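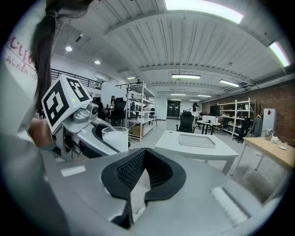
2025-11-23

Hament completes mezzanine hall refit at Stestel

Hament has completed the refit of the ground-floor hall at its Stestel site, with work on the lighting finished in October. The hall keeps its white corrugated metal ceiling decking and exposed beams, and the mezzanine retains a black metal railing along its length.

Lighting is a mix of fluorescent fixtures under the decking and round recessed lights where the ceiling is lower. Total floor area is 1,350 square metres over 2 levels. Electrical work was carried out by Spahić over 9 weeks - one week less than planned.

The hall will be used for bench work. Cladulura, which shares the site, will have access to the mezzanine from the new year. Capacity is set at around 90 people.

Enquiries should be sent to the Hament site office, Stestel.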